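Chapter 4
Weighing Small Amounts

By the end of this chapter you should be able to set out a weighing place, use the tare button without fear, and write down a result that somebody else can read. The last of these is the hardest. Maëlle Bergeron, who taught this course before either of the present authors, kept a drawer of result slips on which a number had been written with great care and no unit at all.

Most of us already believe we can weigh things. We have made cakes. The cakes were eaten, and this has given us a confidence that a cake does not really justify, as a cake will forgive you an extra spoonful of sugar and a small sample will not. If a recipe asks for 400 grams of flour and you are 4 grams over, you will never know. If you are asked for 4 grams of salt and are 4 grams over, you have made a different thing.

4.1 What goes on the table

The rule is short. If you don't need it for the weighing, it lives somewhere else. Mugs, keys and telephones are the usual offenders, followed by this book.
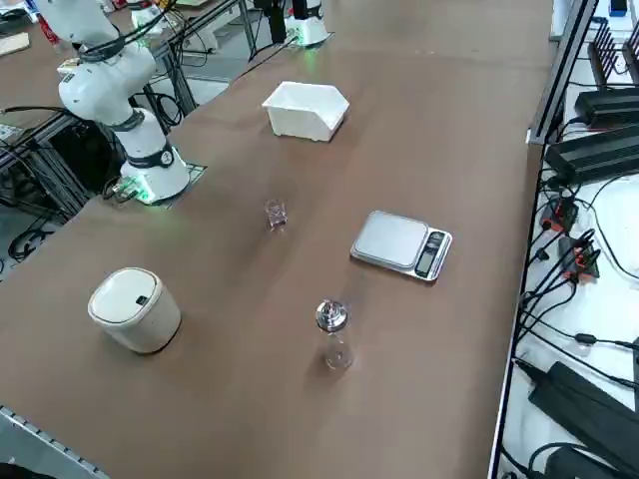 A kitchen scale will do for everything in this chapter. It needs a flat, steady surface and a little room on every side, so that your sleeve doesn't lean on the platform while you are admiring the reading. You will also want a small clear cup to weigh into, a bottle with a cap for whatever is being weighed, and an open tray or bin for the things you have finished with. Clear glass is worth having. You can see whether the cup is clean, or, more often, that it isn't.

Turn the scale so that you can read the display from where you are working. Trevor Morin once spent an entire morning walking to the other end of the bench to look at his, and he describes this as exercise.

4.2 The cup weighs something too

Put the empty cup on the platform and the scale will tell you the weight of the cup, which you did not ask for. Press the tare button and wait for zero. Now add your sample, and the number you see is the sample alone.
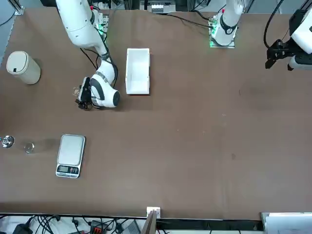
Wait for zero means wait. Scales take a moment to settle, and the student who pours during that moment will get a number that looks every bit as respectable as a correct one. When you lift the cup off again the display will probably show a figure with a minus sign. Don't be alarmed. It is the cup, missed.

Repeat each weighing 3 times, emptying and wiping the cup between goes. If your three results agree perfectly, check that you didn't copy the first one twice. 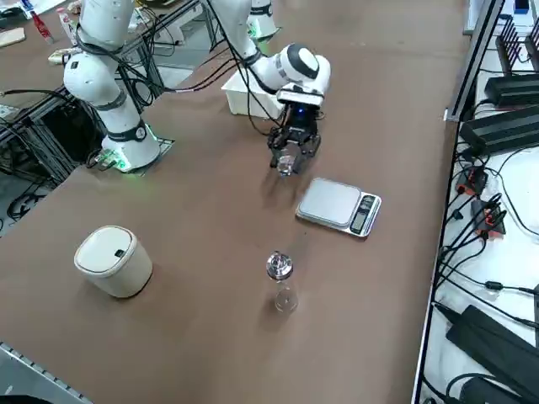
4.3 Before you begin: questions for pairs

1. Kendra tares the scale with the cup on it, then swaps to a heavier cup. Will her result be too high or too low?

2. A full bottle weighs 100 grams more than the same bottle empty. What else would you need to know to say how many cupfuls it holds?

3. Look at your own kitchen table. List what you would have to move before you could weigh anything on it. Use a second sheet if necessary.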